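1/ Finished Patemar last night, all 16 episodes, and I have feelings. Mild spoilers below, mute me if you're behind!

2/ I went in cold. Liya Berhe kept telling me it was "the slow one with the ferry" and I put it off for ages. It IS slow. Episode 9 is basically two sisters not talking over dinner and I was glued to it the whole time.

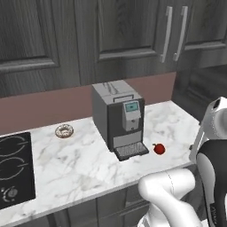

3/ The ending (spoilers!!)

So Riedl never opens the letter. I know half of you hated that. I loved it, mostly for that long shot of her on the dock with the music gone. We already know what he wrote, he's been saying it since the pilot.

4/ My one gripe is the uncle. He gets a huge entrance and then he's just around? Hemi Harawira thinks there's a cut subplot and I kind of buy it.

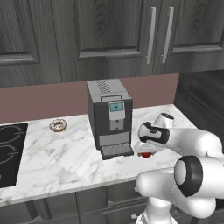
5/ Okay, the backgrounds. I could talk about them all day. The sisters' apartment is so plain in the first half, then it slowly fills up with color and you barely notice it happening. I'd live there tomorrow. Give me that mauve-pink wall behind a white marble counter, a coffee machine in the middle, and I'd rewatch the whole thing from a stool with the sound up.

6/ Starting Claltberg on Friday with Mihret Tsegaye. She's read the manga and has promised to keep quiet. If you've seen it, tell me whether to go sub or dub, but please nothing about the twins!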